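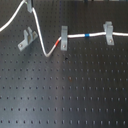 STATTHORPE, Jun 16, 2021

Grids are good for some things and bad for others

Statthorpe council has put out its plan for the land at Sollik, on the east side of town between the railway and the old brickworks. There are to be 2,000 homes, a primary school, a row of shops and a park. The drawings show all of it on a square grid. Every street meets every other street at a right angle, and the blocks are all the same size.

I think the homes are needed and I think the site is the right one. I am less sure about the grid, and I want to set out why before the comment period closes and the argument becomes one for lawyers.

The case for a grid is a strong one and I don't want to pretend otherwise. If you know the first three streets you know the rest. A pipe can run in a straight line. A bus can go round any block and come back to where it began. When one road is dug up, the next one along does the same job. A place laid out on even spacing can be changed later without much fuss, because nothing in it depends on one particular spot. A bench with holes drilled at the same distance in both directions works in the same way, and so does pegboard in a shed. You decide afterwards what goes where.

Compare that with the estates we built here in the eighties. Lim Close, where I lived for a while, has one way in and one way out. The houses are fine. The gardens are a decent size. But to walk to the bus stop, which I could see from the back bedroom, I had to go the whole length of the close, out to the ring road and back along the other side of the fence. Most people drove. I drove. If the choice were between a grid and more of that, I would take the grid and not write this.

That isn't the only choice, though, and the council's own booklet makes it sound as if it were. Page 39 has a small table headed "Options considered". It has two rows. One is the grid and the other is called "conventional cul-de-sac layout". The older parts of town, which are neither, don't get a row.

Walk from the market down to Rula Bridge and you will see what I mean. The streets there bend. Some of them bend because a stream used to run beside them, and some for reasons that have been lost. They still join up. You can get from any one of them to any other, usually by two or three routes, and hardly any of them come to a dead end. They also tell you where you are. The street with the chapel drops towards the river, the one with the wide pavement goes up to the station, and a child of seven can learn it in a week.

The ground at Sollik is not flat. People who have only seen the drawings may not know this. There is a slope from the brickworks down to the railway, steep in the middle, with a wet patch at the bottom that stays wet well into spring. Two of the long streets in the plan go straight up that slope. Anyone pushing a pram or a wheelchair will be going straight up it too. A road that took the hill at an angle would be longer by a few minutes and a good deal easier, and water would run down it more slowly.

There is also a hedge. It crosses the site from corner to corner and follows what was once the parish boundary. The plan keeps it in four pieces, one in each of four blocks, with a gap wherever a street goes through. I have no great feeling for hedges as such. But the footpath beside it is the one route across that land which people already use, and they use it because it goes where they want to go, which is from the allotments to the station. On the plan the path becomes a series of steps, along and down, along and down, with a kerb at every turn. It is always longer to walk round two sides of a square than to cut across it, and people will cut across it whatever is built, through flower beds if they have to.

The planners' answer, given at the meeting in the library, was that a diagonal street makes awkward corner plots. That is true. It makes plots shaped like a slice of cheese, and house builders don't like them because their standard house won't fit. But awkward plots are where towns put useful things. The best baker here is in one. So is the bicycle shop, and the little square by the war memorial is only what was left over when two roads met badly. I would be happy to see a few plots at Sollik that nobody knows what to do with yet.

Then there is cost. I accept that a regular layout is cheaper to draw and cheaper to dig. The booklet puts the saving at £1,000 a home, and I have no reason to doubt the sum. Set against the price of a new house in this county it is small. It is also a saving made once, by whoever builds the place, while the walk up the hill is made every day by whoever lives there. The booklet does not say whether any of the saving would reach the buyers.

I am not asking for the plan to be thrown out. Most of it could stay as it is. The flat part, nearest the main road, suits a grid very well, and that is where the school and the shops are meant to go. I would ask for three changes. The streets on the slope should be turned to follow the ground. The old path should be kept as one unbroken line from the allotments to the station, wide enough for bicycles, and the buildings should face it. The wet patch should be part of the park, which at present is drawn on the driest and most easily built land on the whole site.

None of this is new or clever. It is mostly a matter of someone taking the drawing out to the field in a pair of boots and marking on it where the ground goes up. As far as I can tell from the booklet, the site visits were all made by car from the brickworks gate, and from there you can't see the slope at all.

Comments can be left at the library or sent to the planning office. The full council votes in October.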